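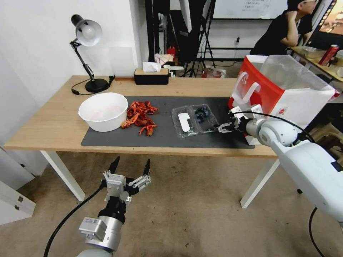

Figure 3. Table at the crayfish stage of a meal: shell heap on the mat, round white bowl, two-compartment clear container with blueberries, paper shopping bag at the right end.

4.2 Where do the shells go?

I'll admit I came into this part of the study expecting to write about bowls. Everyone I talked to beforehand, at Fala and at the two Girari houses, told me that people who eat crayfish at home put out a bowl for the shells and that's that. So I coded every table for "bowl present" and felt pretty good about it (you can still see the column in the data sheet, it's the one I stopped using in December).

We logged 185 meals in all, and in 50 of them the shells ended up straight on the table covering, even when a bowl was sitting right there. Figure 3 shows the kind of layout I mean. The bowl is on the left, the red heap is immediately beside it, legs and claws all over the mat, and the fruit has its own clear container a little further along. I love this arrangement, mostly for how familiar it felt! My own family does the same thing with peanut shells and newspaper.

What I ended up coding instead was the distance between the heap and whatever bag was on the table. Bags matter a lot more than I'd guessed. A big paper shopping bag stays open on its own, more or less, and if there's a plastic one stuffed inside it, people in our interviews talked about it as the place everything goes "after." Several of them also used the bag to decide when a meal was over, which I hadn't thought to ask about until the Zamport visits.
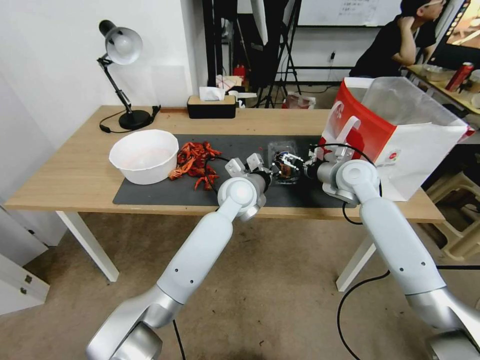
The small lidded containers are a different story, and I went back and forth on whether they count as cleanup or as storage. Guerra's coding scheme has them under storage, full stop. Mine splits them. If a container goes to the fridge I call it storage, and if it goes in the bag I call it cleanup, and for 45 meals we just don't know because the log ends too early. I left those out of Table 2 and kept them in the totals, so the rows won't add up (sorry, I tried it the other way and it was worse).

One more thing on mats. A dark mat under the heap makes the small bits easy to spot, and a few households told us they pick it up by the corners and tip the whole lot. I wish I had numbers on that. The 956 log entries only record the mat if somebody wrote it in the notes field, and mostly they wrote about the food.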